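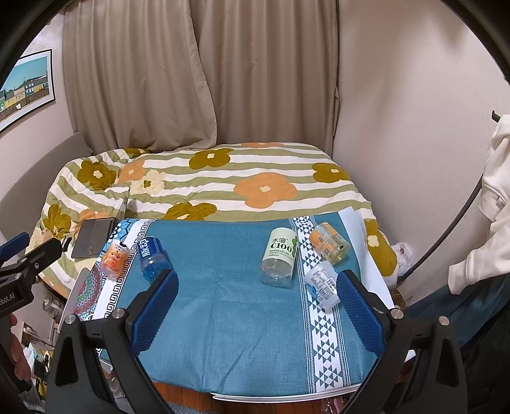

Category: Meetings & Minutes

Minutes – Flunness Tenants' Association, Water Supply Working Group

Aug 23, 2023
Chair: Philomena Gbeho
Minutes: Nurhan Akgül

1. Previous minutes
Approved with one correction. The riser valve in the Sarıgül block is on the second floor landing, as shown on the plumbing drawing.

2. Pressure complaints
N. Akgül reported 10 open complaints, all from the top two floors of the Sarıgül block. Low pressure is reported mainly between 6 and 8 a.m. The contractor, Nirko, tested the booster pump and found the pressure switch set below specification. The switch was adjusted on site. Readings at the top floor taps are to be repeated over one full week before any complaint is closed.

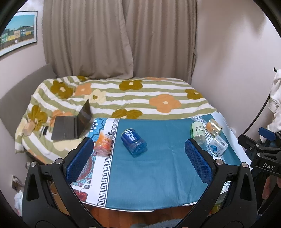 P. Gbeho asked that readings be taken at the kitchen tap only, with all other taps in the unit shut. Agreed. Nirko will supply the gauge.

3. Storage tank
The roof tank holds 3,000 gallons and was last drained and cleaned in December. The inlet float valve is worn and does not seat fully – overflow has been noted at night. Stunero quoted $284 for a replacement valve, fitted. Nirko quoted $218 for the part alone. The group accepted the Stunero quote. Water to both blocks will be off for roughly two hours during the work. Notices to go up in the lobbies two days ahead.

4. Meter readings
The second-quarter readings for the two blocks do not add up to the main meter. P. Gbeho will ask the utility for a check of the main meter. Individual billing stays as it is until the result is received.

5. Any other business
The key to the pump room is to be signed out in the log each time. Request for a second key deferred.

Actions
N. Akgül – tap readings, lobby notices, order to Stunero
P. Gbeho – letter to the utility

Next meeting to be set once the valve has been fitted.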